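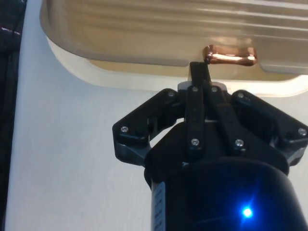
Robot cell budgeting is the practice of estimating, before an order is placed, what a robot arm and the things around it will cost to buy, set up and keep in use. The term is mostly applied to small installations, where one arm works at one table and the buyer has no engineering department to absorb the surprises. Published guidance is thin, and much of it is written by people with arms to sell.

Scope

A full budget covers the arm, the gripper, cameras, mounts, cabling, the table, the computer, safety work, training, spares and staff time. Quotations usually cover the first two. The remainder is often shown as "integration", a heading that can hold almost anything and is seldom itemised unless the buyer insists.

Objects to be handled are a separate matter and tend to be left out altogether. For work on household tasks these are ordinary goods such as trays, bread boxes, cloths and cutlery. They are cheap to buy, but they wear, stain and go out of production, and a replacement of a slightly different shape may mean that earlier trials can no longer be compared with later ones. Some planners buy duplicates at the start. Others do not, and pay for it in staff time.

Grippers

Two-finger grippers are the usual first purchase. Supplier literature gives stroke, payload and closing force, all of which are easy to measure and say little about whether a given pair of fingers can pick up a short bent piece of metal from the floor of a shallow tray. Claims of "universal" grasping should be read with care. The phrase has no agreed meaning, and a demonstration on foam blocks is not evidence of performance on anything glossy or thin.

Fingertips are commonly budgeted as fixed equipment. Kimutai Khaemba, writing for the Erisbridge equipment group in June, argued that they belong with consumables, alongside screws and cable ties. His note has been criticised for relying on one workshop's records, though no better figures have been offered. 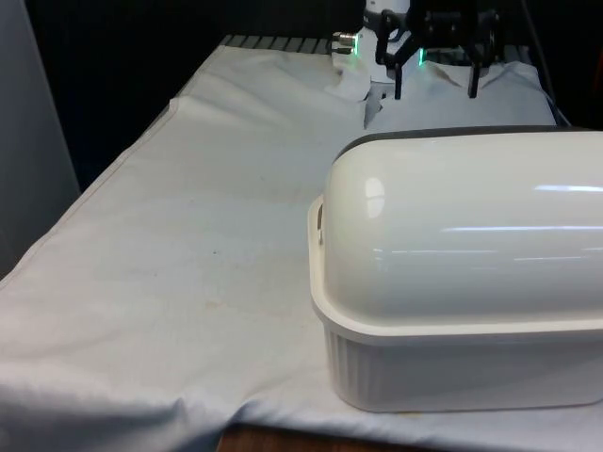
A two-finger gripper behind a lidded container on a cloth-covered table.

Table, coverings and cables

The work surface is the item most often forgotten. A cloth cover is cheap and easy to change, but it wrinkles and moves, and a task rehearsed on a bare top may need to be rehearsed again on fabric. Whether this counts as a cost or as useful variety depends largely on who is asked.

Cable routing is normally priced at nothing. In practice leads to cameras and grippers have to be long enough for the full reach of the arm, and slack has to go somewhere. Budgets that allow for hangers, clips and a day's labour are rare.

Cost models

Two models are in general use among small buyers. The Pritier method takes the price of the arm and multiplies it by 2 to give the price of the working cell. It is simple, and its defenders say that is the point. No survey has been published in support of the multiplier, and it takes no account of staff.

The Masson worksheet lists 59 separate lines, from floor fixings to disposal of packaging. It is more thorough, but a line left blank is counted as zero, so a half-finished sheet gives a pleasingly low total. Reiko Honda's review of 27 September 2019 found this fault in the version then in circulation and recommended that blanks be treated as errors. Later versions print a warning and still add up the blanks as zero.

Running costs and payback

Payback periods are the weakest part of most plans. They are commonly worked out from hours of use, and the hours are commonly supplied by the seller. A Madovex planning sheet assumed 1,000 working hours in the first year; the one buyer known to have kept a log recorded 703. The sheet made no allowance for resets, when a person puts the objects back where they started so that the task can be run again. On household tasks this can take longer than the task.
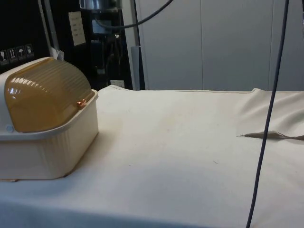 Leasing

Leasing spreads the purchase price over a fixed term and is often presented as the lower-risk choice. It moves the risk only in part. The arm may go back at the end of the term, but mounts, fingers and software written for it generally have no other use. Terms covering wear to the gripper vary widely – some leases leave it out entirely – and should be read before the monthly figure is compared with an outright purchase.

See also

Gripper selection
Depreciation of laboratory equipment
Acceptance testing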